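Ultix (grasping method)

Ultix is a method for teaching robot arms to pick up and put away small household objects by learning from people who do the same chores with a gripper held in the hand. It was worked out by a small group at the Mao laboratory in Grustville, led by Huiling Mao, and it is best known for its results on soft, tangled and stringy things such as necklaces, cords and beaded bracelets, which older grasping programs tended to handle rather badly.

Background

For a long while the usual way to gather lessons for a robot arm was to steer the arm itself from a distance, and anyone who has tried it will remember how slow and tiring that can be. A hand-held gripper offers a gentler road. A person carries the tool from room to room, squeezes the handle to close the fingers, and a camera on the tool records everything from the gripper's own point of view. The same style of fingers can later be fitted to an arm, so that what the arm sees is pleasantly close to what the person's tool saw.

Anqi Feng, who joined the group as a student, suggested that the recordings be made in ordinary homes, with all the furniture and clutter left just as it was. Her first notes on the idea date from a February, and the name Ultix came a little later - it was the label on a folder, and it stuck.

Method

Each recording covers one short chore, from the first reach to the moment the object is let go. The path of the tool is worked out afterward from the video and the motion readings, and the opening between the fingers is stored alongside it. A network is then trained to look at the last few pictures and predict a short run of movements.

What sets Ultix apart from its cousins is the way it treats the moments before contact. Azlan Raju noticed that people slow down and open the fingers wide when they come near a loose pile, as though making up their minds, and that earlier methods threw this part away as idle time. Ultix keeps it, and gives it extra weight in training. The finished program picks up the same habit of pausing over a pile, and it chooses its strand more carefully as a result.

The full set holds 911 recordings made in 7 homes. Jewelry chores make up a good share of them, with a tin or box set out on a table near the pieces.

Hand-held gripper with blue-padded fingers open over a round table, with beaded jewelry and an open metal tin.

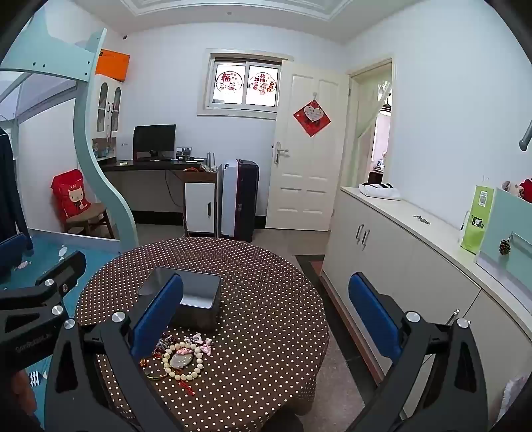 Results

In the group's own trials, the arm put away a mixed pile of jewelry more dependably when the pauses were kept than when they were trimmed out. Beaded bracelets went best of all, and thin bangles lying flat on cloth remained the hardest, as the finger pads had little to take hold of. When a grasp failed, the program was allowed up to 3 further tries before the trial was marked as lost.

Kanokwan Kamolrat repeated the work at Lusport with a different arm and found the same general pattern, though her gains on cords were smaller. She put part of the difference down to lighting, and her report is still warmly recommended to newcomers for its patient account of how the tool and the arm were lined up with each other.

Limits

Ultix has no sense of touch and judges everything by sight, so it can close on a strand that is snagged underneath and drag the whole pile along with it. Ermira Ivanov has described a version with 2 pressure sensors in the finger pads, meant to let the arm feel a snag and ease off, but it has so far been tried only on plain cord.

See also

Imitation learning
Robotic grasping
Handling of soft and flexible objects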